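1 min read

Clorix is teaching robot arms to service old desktop computers, and it needs a lot of practice runs to do it. The company's shop in Brastano has 4 stations where operators guide an arm by hand through one short job at a time, such as handling a memory module inside an open tower.

The team had 1301 usable runs by the end of December and wants 4000 before it trains the next version of its model, called Hanier. Failed tries are kept too – they are labeled and stored separately.
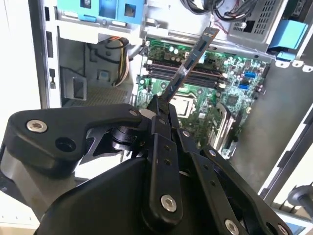
A gripper holds a circuit module over the motherboard of an open desktop tower.

Sayce, a computer recycler, supplied 80 used machines for the work.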